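How to Clear a Crowded Kitchen Counter

Most advice on this subject starts with a shopping trip. I'd hold off. I bought 6 matching canisters one August and ended up with a counter just as full as before, only better dressed.

Start with the cutting board. Put it down where you really chop, then leave it there for a week. Everything else has to fit around it. If the toaster keeps getting shoved aside at breakfast, it's in the wrong spot.
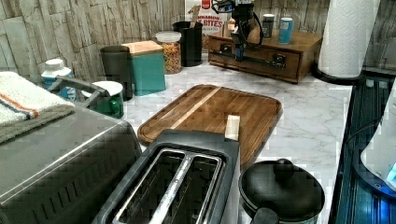

Next come the canisters and jars. Push them against the back wall, tallest at one end. Cereal in a clear jar is fine if you eat it fast. Keeping the box out as well is a waste of space, whatever the blogs tell you about "backup."

A small drawer unit earns its place only if the drawer gets used. Mine held 3 dead pens and a takeout menu. Spices can go on top, but I doubt you need more than two there.

Then the towel. People say hang it on a hook. People also fold it on top of the toaster oven, and I'd move it before switching the oven on.

Give the whole job 20 minutes on a Saturday. My friend Cormac Rafferty swears by doing it monthly. I've seen his counter and I'm not convinced.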